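Jarman Supply Room Opens New Packing Area in Ferkville

FERKVILLE – Jarman, the household goods reuse service, will open a new sorting and packing area at its Farel Street building this October. The room gives the service a fixed place to check, clean and box donated and surplus goods before they go out to homes in Ferkville and the nearby towns.

Until now the work was done in a corridor behind the loading door and, on busy mornings, in the staff kitchen. Goods often had to be moved twice before they were packed. The new room covers 1,569 square feet and sits next to the loading door, so that boxes can go straight from the table to the van.

"We spent a lot of the day carrying things out of each other's way," said Leonie Buschmann, operations manager at Jarman. "Bottles of cleaner would be on one shelf, the boxes for them on another floor, and the tape was wherever the last person left it. We wanted one table, one person's worth of reach, and the goods coming in from one side."

The layout was planned by Rurnance, a Ferkville firm that fits out small workshops and stockrooms. It is based on low, open tables with clear space on every side. Tabletops are kept free between orders. Items are brought over for one order at a time, checked for leaks and missing caps, and set down on the side nearest the box they will go into.
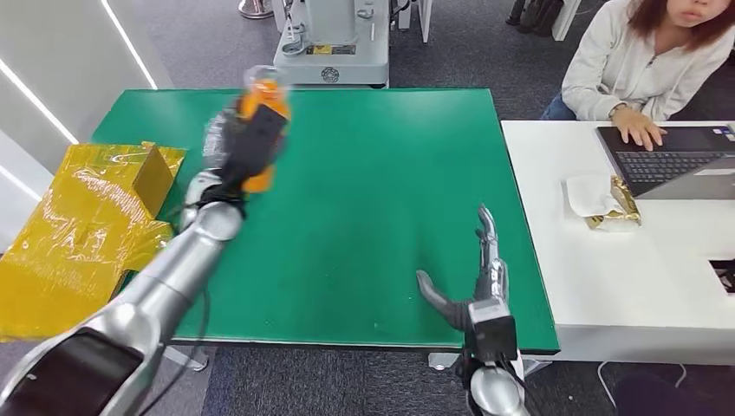 Green was picked for the tabletops after a short trial last winter. Staff tried white, gray and green surfaces over several weeks and found that green was the easiest on the eyes under the ceiling lights. Clear caps, labels and small plastic parts also showed up better against it. The tops are smooth and can be wiped down with a damp cloth at the end of a shift.

The floor is dark gray carpet. Rurnance had first suggested sealed concrete, but the room shares a wall with two offices and noise was a concern. A hard mat will be laid at the sink, where liquids are poured or topped up.

Timo Harms, who led the fit-out for Rurnance, said the room was kept simple on purpose. "There was a plan at one stage for drawers under every table," he said. "We took them out. Drawers fill up, and then you have to go through them. What is under the tables now is legs and floor, and you can get a broom in there."

Jarman packed 2,239 household boxes last year. A standard box holds bottled cleaning products, cloths, sponges, trash bags and a few kitchen basics. Larger boxes with bedding or small appliances are put together on request. Bottles are the item most likely to be damaged on the way, and the service has changed how it handles them. Each one is now picked up, turned and looked at before it is packed, and it stands upright in the box with a folded cloth on either side.

Boxes that have to wait for collection are wrapped in clear plastic to keep off dust and rain. Wrapped boxes stay close to the tables until the van arrives – an earlier system of stacking them in the hallway led to mix-ups between orders and blocked the way to the restrooms.

The service runs 9 collection routes. With the new room in use, Jarman expects to add evening packing hours, which would help households that can only pick up after work. Evening hours will start at 5:30 p.m. and will be reviewed in the spring.

Donations of unopened cleaning products, clean towels and sturdy cardboard boxes are accepted at the Farel Street loading door during opening hours. Jarman cannot take opened bottles, aerosol cans or glass. Boxes should be dry and no longer than 16 inches on any side.

Small groups may visit the packing area by arrangement. Visits last half an hour and include a look at the storeroom and the loading door. Closed shoes are required.

About Jarman
Jarman collects surplus and donated household goods and packs them for people setting up or getting back into a home. It is based on Farel Street in Ferkville.

About Rurnance
Rurnance designs and fits out workshops, stockrooms and packing areas for small organizations.

Press contact
Leonie Buschmann, Operations Manager, Jarman, Farel Street, Ferkville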